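**Does changing the hand model wreck a policy trained in sim? (dish stacking, two arms)**

**travar_ibsa** wrote:

Right, bit of a ramble. I've been training a policy to lift a patterned bowl and put it on a white plate, all in simulation, and I keep swapping the hands to see how much it really depends on them. Dark blocky gripper first, then the silver jointed-finger ones. Same table, same two dishes, same reward. I gave each version 496 episodes and the gap is way bigger than I expected!
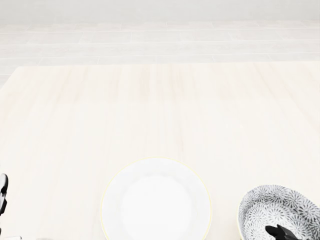
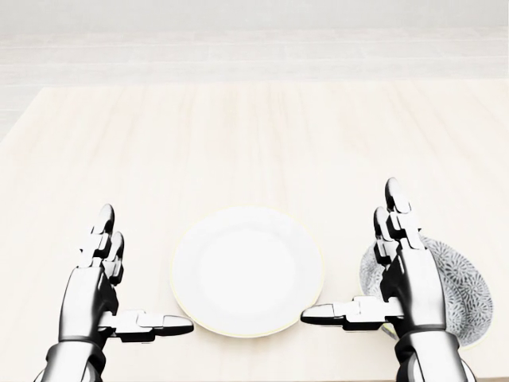
Jircombe, May 19, 2021

The blocky gripper version gets there in most episodes. The silver hands are miserable: 14 successes in the whole lot, and 3 of those I'd call flukes if I'm being strict. My reading is that the policy learns the look of the fingers near the rim and not much about the rim itself. Anyone else seen this?

---

**palacios_i** wrote:

Seen it, don't agree with your reading though. You've changed the shape AND the look in one go, so how can you tell which did it? Thumb sticking out sideways like that is a completely different grasp. I'd expect it to fail even if the policy understood rims perfectly.

---

**birsen.u** wrote:

What Itziar said. Paint the silver ones matt black, leave everything else alone, run it again. We did that on Kultach and the colour mattered a bit, the thumb mattered loads.

---

**travar_ibsa** wrote:

> Paint the silver ones matt black

OK fair, that's an easy one. But if it were all down to the thumb, I'd expect it to miss at the bowl, and a lot of mine go wrong on the way over, before the grasp even starts. That still smells like vision to me.

---

**baltasar_s** wrote:

Could be the hand covering the bowl. In your second shot a good chunk of it is hidden behind the right hand, so the camera hasn't got much to go on. Try a wrist camera before you blame the features?

---

**palacios_i** wrote:

Ooh, good spot. Still think it's the thumb :)

---

**travar_ibsa** wrote:

Black paint run is going now, around 12 hours to go. Wrist camera after that. Will post both lots of numbers, even if Itziar's right.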